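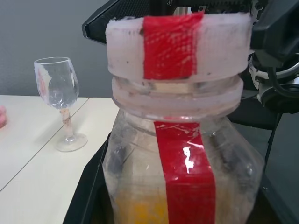
Wrist cam, jar task, Punesmont robotics club. Red tape forever

ok thread. people keep asking what we do in that room until 8 at night so. jars. we do jars

The task for Rarkia this year is called "kitchen table." Robot has to unscrew a lid, put the lid down, put it back on. Other stuff on the table has to stay standing. That's the whole rulebook basically (it's 5 pages but that's it)

Sounds like nothing. I thought it was nothing in August. I told my mom we'd be done by the first snow lol

Our team is Grundholm. Named after a town on a train map somebody had on their laptop. No deeper meaning, stop asking

So the way we do it — you drive the arm by hand first, with the leader controls, over and over. Record every run. Then the model trains on the recordings and tries it on its own. Goal for the season was 200 good demos. We have a spreadsheet. The spreadsheet has feelings written in it

A "good" demo means lid comes off, lid goes down, lid goes back on straight, no pauses where you sneeze and the arm just hangs there. Mine mostly have the pause

Everybody wants to watch the big camera on the tripod becuase it looks cool. The wrist one is where you find out what's going on though. From the tripod, a lid on crooked and a lid on straight are the same lid

Wrist view is ugly. Big clear jar full in your face, white lid, scratches everywhere, some gripper up top, wine glass off to the left. I've stared at it so long I see it when I brush my teeth

Clear plastic is awful btw. If you're picking an object for your first project do NOT pick clear plastic. Reflections move when the arm moves. Model thinks the reflection is a thing. Pick a nice boring mug

And yes the table has a wine glass on it. The rules want "stemmed glassware" as the thing you can't knock over. We're a high school, it took a form to bring it in. A FORM

Notburga Zwahlen (our coach, teaches physics, does not believe in snacks near the controls) has one rule for the log: write down what happened before you write down why. I hated this. I now do it for everything, including fights with my brother

Example from the log, word for word:
"lid turned. jar turned too. lid and jar turned together for a while. stopped it."
poetry

That's the big problem with jars if you've only got one arm. You twist the lid, the whole jar goes around with it. You have hands, you never think about your other hand. Think about your other hand

We tried: rubber mat under the jar (ok), wet paper towel (gross, ok), pushing down harder while turning (NO). Pushing down harder makes the arm fault out and beep at you in front of the freshmen

What's kind of working is slower turns and more of them. Quarter turn, let go, come back around, quarter turn. Takes forever. Rarkia gives you four minutes so forever is fine

Somebody in replies asked about the gripper. Fingers are the Lehner kit, the soft pads are ours. Pads wear out. Budget for pads!! we did not budget for pads

Training run last week: 4,000 steps and it learned to go to the lid beautifully and then just sit there. Like it was waiting for permission. Zwahlen said check how many demos start with a person sitting there thinking. Guess whose demos

So I cut the front off a bunch of mine in the editor. Tedious. Put on a podcast, trimmed until my eyes hurt, retrained overnight. It sits there less now. Not never. Less

Run 584 on the log was the first time the model got a lid off with no one touching anything. I was in the hallway filling my water bottle. I heard yelling. I have seen the video and it's not the same

Then it set the lid down half off the table and it rolled under the cabinet. counted it anyway. It's in the spreadsheet in green

Putting it back on is the part I'm scared of. You come down a tiny bit tilted, the threads catch wrong, looks done, isn't done. Judges tip the jar. They TIP it

Trick we stole from a canning video: turn it backwards first until it drops a little, then go forward. Works great when I'm driving. Model hasn't picked it up yet, I think I do it too quick for it to learn from. Redoing those this weekend, slow like I'm underwater

To the person who said "couldn't you just program it" — we did, first two months. Jar an inch to the left and it opened the air very confidently

If you're at Punesmont and want in: Wed 5 March, after last bell, lab upstairs at the end. No experience needed, we need drivers with patience and we need someone who likes labeling files. Please be someone who likes labeling files

Bring closed toe shoes. Eat before

ok back to it, battery on the laptop is at like nothing and I have eleven more demos to check. will post the re-lid video if theres ever a re-lid video

edit: no you can't name the robot, we had a vote and it went badly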